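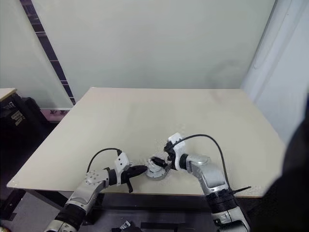 Home Notebook Bench notes Archive Contact
2 min read

January 2018

Glue tests, batch for the Semeniuk chairs. Writing this up fast before I lose the scrap of paper it's on.

Hide glue first. Soaked the granules overnight in cold water, warmed the pot in the morning. First pot went stringy, left it on too long while I was on the phone with Tastura over the back order. Tossed it. Second pot fine, ran off the brush in a thin stream the way it should.

Joints: round tenons, ash into ash. Two dry ones, tight. Two with the shoulder eased a hair. Clamped, left till morning. Eased ones pulled up better, squeeze-out all the way round. The tight ones scraped the glue off going in, I think. Will saw one open and look.

Liquid hide from the bottle (the Nonton one): slower to grab, nice for the chair backs where there's a lot to line up. Smells worse. Check the date on the cap, old stuff never sets hard. Ours is ok until March.

Yellow glue on the seat blanks only. Don't let it near the spindle joints, these chairs will come back for repair some day and whoever gets them will want to steam them apart. Baltasar Campos disagrees, says steam and a knife got him through worse. Fine, his chairs his way.

Shop was too cold again. Glue gelled on the rail before I had the clamp on. Warmed the parts under the lamp for 8 minutes and that fixed it, enough open time to get both ends seated. Do this every time until the weather turns. Also warm the clamp pads, they suck the heat right out.

Old rush seat from Stutimmont job, ticket 3583: frame is sound, one rung loose at the back left. Previous repair has a nail in it. Pulled the nail, cleaned out the hole with warm water and a stiff brush. Crusty brown stuff, so hide glue orignally. New will stick to old, no need to scrape to bare wood. Let it dry before regluing.

To do
- saw open a tight joint
- more granules, the coarse kind
- new brush, this one sheds
- call Semeniuk about arm height, drawing and email dont match
- label the pots!! I nearly used the wrong one twice

Rung goes back in tomorrow if the hole is dry.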